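Etinberg Community Kitchen and Garden Group
Minutes of the members' meeting, Jun 23, 2020 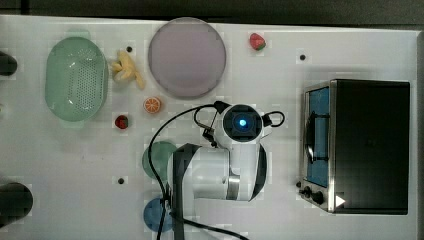
One member asked straight off whether the plots at Sellov Lane were going to be watered at all this summer, as the top beds had gone over and the beans were finished before they'd started. Chair said it was item 3 but fair enough, take it now.

Held by phone and laptop again. Sound poor for the first bit. Apologies received by text, list with the secretary. Last minutes agreed, one correction: the shed key is the long one, not the short one.

1. Watering (moved up from item 3)
Standpipe at Sellov Lane still off. Council say the valve needs replacing and they can't give a date. Meanwhile people carrying cans from the church tap, church have been very good about it but we can't go on like that till autumn.
Options talked through:
Water butts off the shed roof. Gutter on the north side is sagging so would need doing first.
Hose from the neighbour at the bottom end. Offer is genuine but the hose would cross the path. Trip risk. Not keen.
Tank on hire from Sendilix. Quote in is 270 pounds for the season, delivery included, refill extra. Refill price not given, secretary to ring and get it in writting.
Long discussion. Some felt 270 was a lot for something we hand back. Others said it's a lot less than replanting. Butts preferred as the lasting answer, tank as a stopgap if the refill price is sensible.
Agreed: buy 2 butts now, fix gutter, decide on tank by email once the refill price is known.
Top beds to be cleared and mulched. No replanting up there until water sorted.

2. Money
Balance read out, no questions. Subs are slow this year, understandable. Agreed nobody to be chased before November. Anyone who wants to pay in bits can, just say so to the secretary and it stays private.
Seed bill from Jelínek paid. They sent the wrong onions (sets not seed) and have said keep them. Onions in the shed, help yourself, leave some for others please.

3. Shared meals
Indoor meals still not possible. Hall is shut and no word on reopening. Doorstep meals carrying on as now, one cook at a time, collect from the side gate.
Query about labels. Last batch of soup went out with no list of what was in it. Cook said it was written on the lid but the lids got swapped. From now on label on the tub itself, not the lid, and celery, nuts, milk and wheat always written out in full. Agreed without a vote.
Query about portions. Two households said too much, one said not enough. Cooks to ask when people ring in their order instead of guessing.
Tubs not coming back. We had plenty in spring and now scraping by. Please rinse and leave at the side gate, any day. Old ice cream tubs fine. Margarine tubs not fine, they split.
Suggestion of a cold supper in the open at Sellov Lane later in the summer, everyone bringing their own food and chair. Liked in principle. Depends on the rules at the time. Put on the next agenda.

4. Children's growing packs
Went down well. 15 packs given out, all gone the first morning. Parents asking for more. Cress and radish did best, sunflowers mostly eaten by slugs from what we hear.
Second round wanted before school holidays. Need more small pots, yoghurt pots will do, with holes in. Instruction sheet too long, children's bit should be on one side only. Secretary to cut it down. Suggestion to put a recipe on the back, something that needs no cooking. Radish sandwich? Leave to whoever does the sheet.
Strawberry runners could go in the next lot if anyone has spares. They'd need potting on soon. Two members have plenty, will bring to the shed.

5. Compost
Bays are full. Left hand bay ready to use, dark and crumbly, please take from that one ONLY. Right hand bay is still going and someone has been putting cooked food in it. Rats seen near the fence. Raw peelings fine. No bread, no rice, no meat, no leftovers of any kind. New sign to go up, bigger letters.
Banana skins came up again. Yes they can go in. Cut them up if you can be bothered, and take the stickers off first.
Woody stuff to be stacked behind the shed until we can borrow a shredder. Not on the path.

6. Shed
Lock is stiff, needs oil. Two forks missing, may just be at people's homes, please look. Book for signing tools in and out has been moved inside the door and has a pen on a string. Use your own gloves. Wipe handles before and after.
Shelf still needs putting up. Wood is there, brackets are there. Carried over AGAIN.

7. Plots and waiting list
Waiting list has grown a lot since spring. One half plot coming free at the gate end. Agreed to offer it to the top of the list as it stands, weeds and all, with the first season's rent waived.
Plot by the hawthorn not touched since last year. Letter to be sent, a kind one. If no answer by next meeting we talk again.
Asked if full plots could be split when they change hands. Mixed views. Some said half is plenty for a beginner, others worried about losing the big plots for good. Not settled, more thoughts by email.

8. Any other business
Bonfires: none until further notice, ground far too dry.
Bees: swarm on the Etinberg Road side has been collected, all calm.
Radio on the plots. Keep it low please. No rule being made, just keep it low.
Thanks to everyone who carried water during the hot spell.
Newsletter copy wanted, short bits fine, photos welcome.

Actions
Ring Sendilix re refill price: secretary
Buy butts, fix gutter: shed group
Compost sign: shed group
Shorten growing sheet: secretary
Letter re hawthorn plot: chair
Oil lock: whoever is next there with some oil
Shelf: shed group, pleese

Next meeting by phone again unless told otherwise, date to be sent round. Call ended early when the line dropped, chair rang back those who had hands up, nothing further to add.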